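Lab 4 handout: Segmentation and grasp state for the bin task

Reading before the session: Brabec manual, chapter on planning scenes. The planner and the perception node run as separate processes; start perception first or the planner will load an empty scene.

The scene model holds one support plane, one container and any number of loose objects. In the view used for Part A, the cup and the white bin are separated by open tabletop, while the duck sits partly behind the wrist. Expect a short cluster for it.

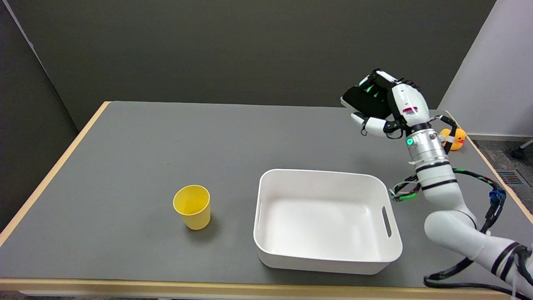

Rovcombe, October 27, 2019
Notes by Araceli Zavala, revised by Reto Wyss

Part A. Clustering
Remove the plane, then cluster what remains. Mask the arm with its joint state before clustering. The link model does not include the cables – pad the mask or they will appear as obstacles. Discard clusters under 146 points. The bin should be fitted as an open box; a convex hull fills the interior, and the planner then rejects every place pose.

Part B. Held objects
When the hand closes on an object, the object moves from the world list to the attached list. With the phone held above and slightly behind the bin, its points must not be reported as an obstacle. Check the attached list after each state change.

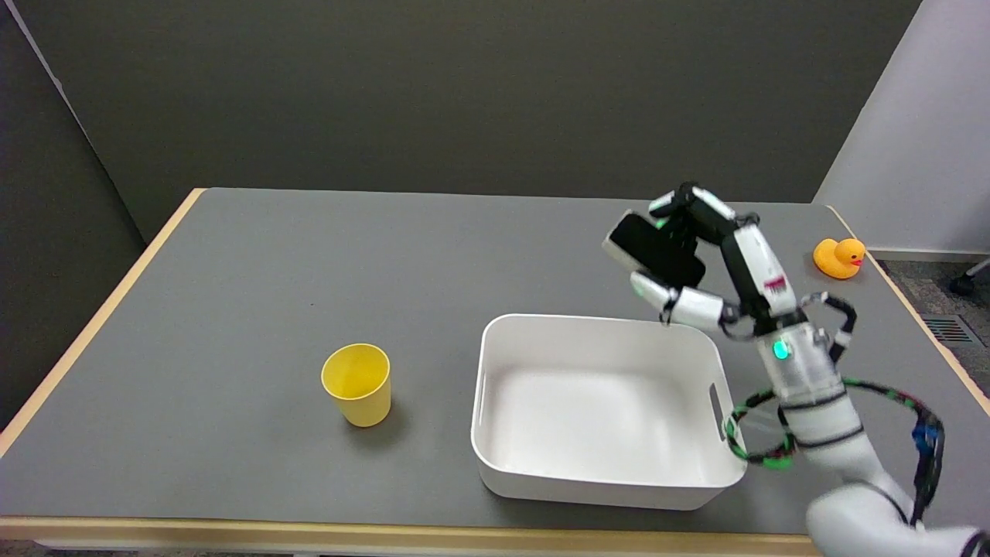 Part C. Place planning
Sample 408 candidate poses inside the bin and keep the best 8. Plan with the phone attached to the hand link. Submit the log and your padding value.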